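# About Furklow

Furklow sorts, tests and re-homes cables. Offices, schools and households send us the leads they no longer want, and we send back the ones that can be used again, coiled, labelled and bagged by type.

Hrefna Lykkegaard and Usman Lashari started the business with 2 borrowed tables and a label printer. We now have 12 staff and a workshop on the Kazmi estate.

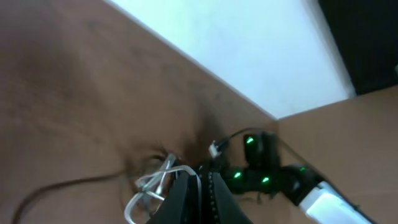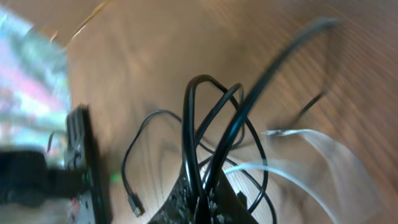 *Cables on the wooden tabletop, waiting for a tidy.*

## How we work

Most of what arrives is tangled. Each batch is tipped out on a table and pulled apart by hand — cutting is a last resort. Leads are then grouped by connector, wiped down and tested. Anything that fails goes into the scrap bin for metal recovery.

Farzana Usmani runs the sorting tables. Ehsan Sandhu looks after testing and keeps the connector chart, which lists 21 types at present and grows most years. Monique Lebrun deals with collections and invoices.

## What we take

- Power, data and charging leads
- Flat and ribbon cables
- Plugs and adaptors, with or without the lead

We don't take mains wiring from building work. The smallest batch we collect is 40 kilos, but you can drop off less at the side door until four in the afternoon.

Labels and bags come from Skadano. Our annual price list is updated in March and can be requested from the office.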